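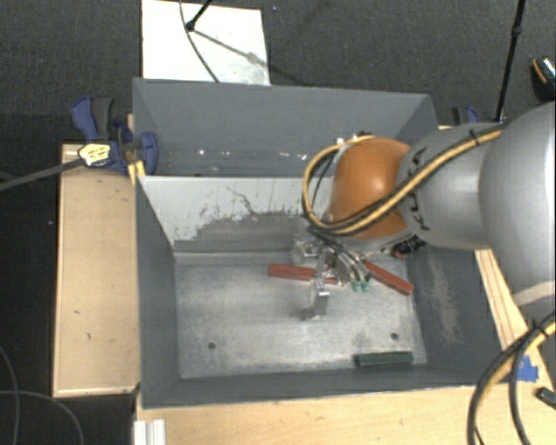

*The bin with the bar blocks in it. Scuffed metal floor, worn patch on the back wall.*

## Marks and scuffs in metal-floored storage bins – clean, paint or leave?

Posted in: Workshop and Storage
Views: 1121

I look after two dark grey bins that sit side by side. They have sloping side walls and a flat metal floor, and they hold red and green bar-shaped blocks. The blocks go in and out all day and the bins are showing it.

What I've got:

- The floor is scuffed all over.
- The back wall has a ragged worn patch low down, with a thin scratch running down towards it from near the top.
- The right wall has a light tan streak going up and down it. I can't tell if that is the coating gone or something rubbed onto it.

There are also two small round holes in the floor near the front. I don't know what they were for. I was going to fill them but thought I'd ask first.

I tried warm water and dish soap on a rag and the streak didn't change colour. I have half a tin of Wimness grey enamel left over from a set of shelves and could paint the walls on a weekend. I'd like them to look decent but mostly I don't want flakes of paint ending up on the blocks. A new liner was quoted at $73 per bin plus freight to Pirnville, so I'm not keen on replacing anything if a bit of work will do it.

Is it worth painting? And what do people do about the floor?

### 3 answers

**Answer 1** (accepted, 42 votes)

I wouldn't paint them. Enamel over a wall that gets knocked every day will chip at the same spots within a few weeks, and the chips are what you said you want to avoid. A leftover tin is also unlikely to be the right thing for a surface that takes impact.

Work out what the streak is before doing anything else. Empty the bin, dry it, and rub a small part of the streak with a white plastic eraser. If colour comes off on the eraser, it's a transfer mark from something that rubbed there, and you can get the rest off with the eraser or a melamine sponge. Go lightly, those sponges are a fine abrasive and will leave a dull spot. If nothing comes off and you can feel a slight step at the edge with your fingernail, the coating has worn through and cleaning won't bring it back.

For the worn patch and the scratch:

1. Wipe down with methylated spirits and let it dry. Keep the window open.
2. Feel around the ragged edge. If any of it lifts, take off the loose bits with a plastic scraper.
3. Go over the edge with 400 grit wet and dry paper until it's smooth to the touch.
4. Vacuum the dust, wipe again, and put the blocks back.

It'll still look worn. It should stop shedding, though, and that matters more in a bin that gets used.

The floor I'd leave alone. Scuffs on bare metal are cosmetic. If you want it more even, use a grey non-woven pad and rub in one direction only, front to back. Circles look terrible. Check for burrs while you're there, mainly along the edges and around the two holes, and knock them down with a fine file.

Don't fill the holes until you've looked underneath. They could be fixing holes or drainage and you can't tell from the top. If there's nothing under there and small parts aren't dropping through, there's no reason to bother.

**Answer 2** (6 votes)

Agree with no paint. We put a cut-to-size rubber mat in ours – the ribbed kind off the roll at Benedetti – and it cut the noise down a lot. It does hold dust in the ribs so you have to lift it out and bang it. Smooth would have been better. Trim it a few millimetres short all round or it curls up where it meets the sloping walls and blocks get caught under the edge.

If your blocks are painted, check them too. Worn corners on the blocks will mark the walls just as much as the other way round.

**Answer 3** (0 votes)

Use Uvham, it gets anything off. Or sand the whole thing with 3000 grit and it'll come up like a mirror.

> **Comment:** 3000 is a polishing grit. On a floor with that much scuffing you'd be there until January and it would mark again the next morning.

> **Comment (from the person who asked):** Thanks all. Eraser test done: most of the streak stayed put and I can feel an edge, so it's the coating. Have smoothed the back wall as per the first answer and left the floor as is. There's a bracket under one of the holes so I'm not filling either of them. Will price up some smooth mat.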